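Last updated: 2020-12-15

Right, thread time. I've spent all week with my head inside one hand-held gripper and I've enjoyed it far too much, so you're all getting the pad maintenance thread whether you asked or not.

Some background. This is tool two of the pair we run on the Stullden bench. Two fingers, a pad on each, brackets held on with small screws. Very simple bit of kit and I love it for that. It had done 951 grasps on the current pads when I pulled the log.

Our rule used to be "change the pads at 800". Nattawut Sukprasert wrote that in May when we had a different pad material, and we never went back to it. The new Plastent stuff wears in a completely different way! The faces go shiny and the corners go fluffy.

So before stripping anything I like to do grip checks with awkward things. Soft stuff tells you very little. What you want is a smooth, glossy box with straight sides, held upright, and then you look at how the pads meet the edges. 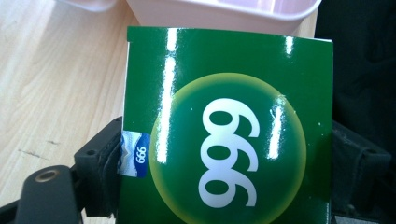 If one pad is sitting proud, a box will lean towards the other one. A bit of lean I can live with. If it leans the same way every time you regrip, go and look at the bracket screws before you blame the pad. (I blamed the pad for two whole days.)

Mine was the left bracket. Quarter of a turn on the upper screw, a smaller nip on the lower one, then a dab of paint pen across the head so I can see if it creeps again. Lovely satisfying job, five minutes with a cup of tea.

Next, look at the pads with nothing between them. Open the fingers, point the tool at a bare bit of table, get the light across the faces and look for frayed edges. Do both sides, they never wear evenly on ours.

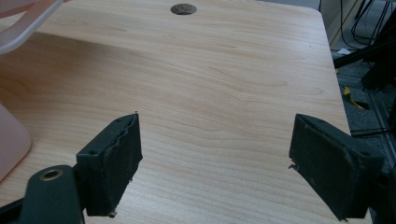

Both pads due a change: fraying on the left, scuffed edges on the right.

Those specks are worth a go with a dry brush first. Please don't use solvent wipes, I tried it on the Trerkent tool and the adhesive let go after 287 grasps. I was gutted, that was a fresh pair.

Swapping order, for anyone doing it at home: brackets off, old pad off, scrape the glue, wipe, new pad on, clamp overnight. I know overnight is a pain. I tried an hour once and the pad had slid by lunch.

Then zero the opening again. Everyone at Phetsri forgets this bit, me included. New pads are thicker, so your "closed" reading is wrong until you reset it, and we logged 338 grasps with a bad offset before I spotted it.

New pads go on tonight. I'll do the same box check in the morning and post how it sits. If you run a similar tool, what are you using for pad material? I want to try everything!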